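Stilluseck Noun Phrase Binder – Teacher Resource, Print Edition

Home / Teacher Resources / Grammar / Articles and Determiners

Author: Urmila Awasthi
Publisher: Haddad
Format: ring binder, punched loose sheets, single-sided
Length: 298 sheets including answer keys
Level: elementary to upper intermediate
Learner age: teens and adults
Variety of English: American
License: single teacher, photocopying permitted for own classes
Page last updated: July 13, 2025

Overview

The Stilluseck Noun Phrase Binder is a set of reproducible worksheets on articles, determiners, adjective order, the pronouns "one" and "ones," and the relative clauses and prepositional phrases that follow a noun. It does not cover verb tenses, modals or conditionals, except where a sentence needs one in order to be a sentence. Teachers who want a full grammar course should look at the Gorport series, which follows a general syllabus and gives the noun phrase a single unit per level.

The material is intended as a supplement. Each sheet can be used without the sheets before it, with the exception of the units marked "sequence" in the contents list. Those units have a small arrow in the top corner and should be taught in printed order.

Contents

Part A – Articles
Countable and uncountable nouns. First and second mention. "The" with things both speakers can identify. Zero article with plurals and general statements. Place names and institutions. Sequence: the first-mention and second-mention sheets.

Part B – Other determiners
"Some" and "any." "Each" and "every." "Much," "many," "a lot of," "a few" and "few." "Both," "either" and "neither." Possessives and their position before adjectives.

Part C – Description before the noun
Adjective order. Nouns used as adjectives. Compound adjectives with a hyphen. "One" and "ones." Sequence: all sheets.

Part D – Description after the noun
Prepositional phrases. Reduced and full relative clauses. Participle phrases. Choosing between a description before the noun and a description after it.

Part E – Review and tests
Mixed review sheets, editing tasks and two progress tests. The tests are parallel forms of the same test and can be given at the start and end of a course or to alternate rows in a crowded room.

Part F – Keys and notes
Full answer keys. Notes on alternative answers. Photocopiable record sheet.

How a worksheet is organized

A standard worksheet has a short box at the top with the rule stated in plain words and a pair of contrasting sentences. The box is followed by a recognition task, a controlled production task and an open task. In the recognition task, learners underline or label a form. In the controlled task they supply the form. The open task asks for sentences or a short paragraph of the learner's own, and the key gives sample answers.

Grammar terms are limited to a list printed on the first sheet of the binder. "Determiner" is on the list. "Postmodifier" is not, and the Part D sheets use "words after the noun" throughout. Teachers who prefer the standard term can find it in the notes.

The sheets leave a wide left margin for the punched holes and for teacher comments. Answer lines are spaced for adult handwriting. The typeface is Stovley, set large enough that a sheet can be reduced onto half a page and still be read. There is no color printing anywhere in the binder, so nothing is lost on a black-and-white copier. 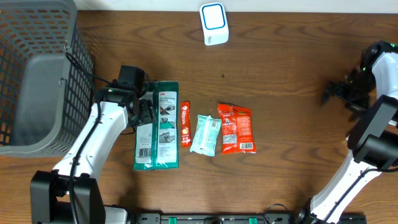

Part C treats adjectives as a means of identifying one item in a group, and adjective order is introduced only after learners have a need for more than one adjective. The opening task is oral. One learner refers to an object, and the partner has to decide which object is meant on the strength of the noun phrase alone. Objects that share a noun are required, and the teacher supplies them. Four flat packages in a row, as in the photo, are sufficient. "The package" fails, because it fits all four. "The green package" succeeds, and "the large green package" adds a size word that must come before the color word. "The red one" is a weaker choice there, with a slim red package and a wide red-orange package in the same row, and most learners will add "slim" once the partner hesitates. The same row can be used again in Part D for phrases after the noun, such as "the package next to the green one" and "the package between the red one and the red-orange one."

The written tasks in Part C move from two adjectives to three. Strings of four or more adjectives are omitted. They are rare in ordinary speech and writing, and tests that use them tend to measure memory for a chart. The adjective order chart itself is included on its own sheet, and the notes suggest handing it out at the end of the unit.

"One" and "ones"

The pronoun sheets deserve separate mention because the area is thinly covered in most coursebooks. The binder treats the following points:

"One" replaces a singular countable noun. "Ones" replaces a plural.
"A" is dropped when "one" stands alone but kept when an adjective comes between: "I need one" but "I need a small one."
"One" cannot replace an uncountable noun. Learners must repeat the noun or drop it: "I like black coffee better than white."
"The one" and "the ones" need something to identify them, either before ("the old one") or after ("the one on the shelf").
"My one" is avoided in American English in favor of "mine," but "my old one" is normal.

Errors of the type "I bought a one" and "I prefer the fresh one bread" are the subject of a separate editing sheet.

Answer keys and alternative answers

Article use often permits more than one correct answer. Where this is the case, the key lists each acceptable answer and states the difference in meaning. For instance, "She works in a hospital" and "She works in the hospital" are both given, with a line explaining that the second assumes the listener knows which hospital. Answers that are possible but unlikely are shown in parentheses. Teachers may mark these as they see fit.

Keys are printed on separate sheets so that they can be removed before the binder is left in a shared staff room. They can also be handed out for self-study.

Placement and timing

The binder has no fixed course length. A single worksheet fills part of a lesson, and the open task can be assigned as homework. Part A on its own suits a short elective or a workshop. Parts C and D work well as a block for writing classes, where learners often have enough vocabulary to describe things but spread the description over several short sentences.

For elementary groups, use Part A up to the zero article sheets and the first half of Part B. Place names should wait. Intermediate groups can start at any unit. Upper intermediate groups should take the progress test first – many learners at this level handle the controlled tasks in Part A correctly and still omit articles in free writing, and the editing tasks in Part E are a better use of their time.

Notes for speakers of languages without articles

The notes in Part F include a section for classes in which most learners speak a first language that has no articles. It recommends spending longer on first and second mention, delaying the general use of the zero article, and marking only one category of article error at a time in written work. The section does not list errors by language. Earlier drafts did, but the lists overlapped so heavily that they were replaced with a single table.

Changes in this edition

The March reprint corrects the key to the "few" and "a few" sheet, on which two answers were reversed. Owners of the earlier printing can request the corrected sheet by mail at no charge.
The sheet on institutions now has American usage only: "in the hospital," "in college," "at school."
The possessives sheet has been moved from Part C to Part B.
The record sheet has been redrawn with a wider comments column.

License terms

The purchaser may photocopy any worksheet, test or key for learners in his or her own classes. Copies may be kept by the learners. The binder may not be scanned and placed on a shared drive, learning platform or website, including one that requires a password. A school in which more than one teacher will copy from the binder needs the school license, which covers all teaching staff at one address. Please give the address on the order form, as the license certificate is made out to it.

Materials not included

The binder has no audio, no picture cards and no digital files. Tasks that call for objects list them on the relevant note sheet – pens, cups, books, bags or anything else available in several sizes or colors. The binder rings are standard, and replacement sheets from any later printing will fit.

Ordering and returns

Orders are shipped flat in a rigid carton. The binder is sent with the sheets already in place and the part dividers inserted. Unused binders may be returned in the original carton. Binders with sheets missing cannot be accepted, so check the contents against the packing list before making copies. Single parts are not sold separately, but individual replacement sheets are available to registered owners. Quote the sheet code printed at the bottom right of the page.

Related products

Gorport Elementary, Gorport Intermediate – general coursebooks with teacher's guides
Stilluseck Sentence Joining Binder – conjunctions, adverbs and punctuation
Stilluseck Prepositions Binder – time, place and movement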